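Homidis and Trerkgate Report Results From Simulated Lab Bench Study

Training on a rendered bench with changing backgrounds raised a robot arm's success rate on labware handling, the two groups say

August — Homidis, a developer of laboratory automation software, and its research partner Trerkgate today released the results of a joint study on teaching robot arms to move labware. All of the training took place in simulation.

The study looked at a common problem in lab automation. A control policy trained on one bench often fails when the bench is moved to another room, even when the equipment on it stays the same. The team wanted to know how much of that failure comes from what the cameras see behind the work area.

To find out, the researchers built a rendered workcell around a single arm and a perforated mounting surface. They then placed the workcell in a furnished room with shelves, cabinets and colored bins that have no part in the task. Training used 500 episodes generated by a scripted planner. Half kept the room fixed, and the other half changed the furniture, wall colors and lighting from one episode to the next. 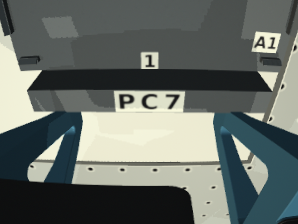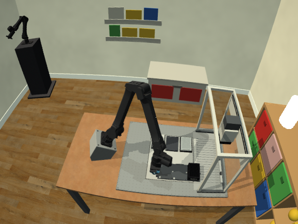
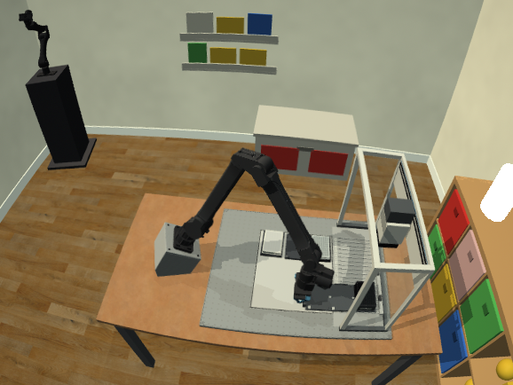 Simulation renders: Homidis / Trerkgate. Free for editorial use with credit.

The trained policies were scored on 721 test episodes in rooms that did not appear in training. The policy that had seen changing rooms completed 80 percent of its tasks. The policy trained in the fixed room completed 33 percent. Both used the same network and the same number of training steps.

"We expected a gap, but we did not expect one that large," said Maricruz Serrano, who led the study at Homidis. "The arm has no use for the shelves. The fixed-room policy was still using them to work out where it was, and it lost its bearings when they moved."

The team also compared camera views. Policies given a view from the wrist along with a view of the whole room did better than policies given either one alone. The wrist view mattered most in the last part of an approach, when the fingers have to line up with a labeled block or a plate. Text labels were kept in the renders so that later work can test whether a policy is able to pick a part by name.

"Most of the remaining failures are small alignment errors at the grasp," said Évan Lacroix, a research engineer at Trerkgate. "Those will need better contact modeling — more rooms will not fix them."

The results do not cover physical hardware. A trial on a real bench is planned at the Courtois laboratory, using the same layout and the same scoring rules.

The simulation assets, the planner and the test episodes are being released under the name Uster. Research groups can request access through either partner. A technical report with the full results for each task is included in the release.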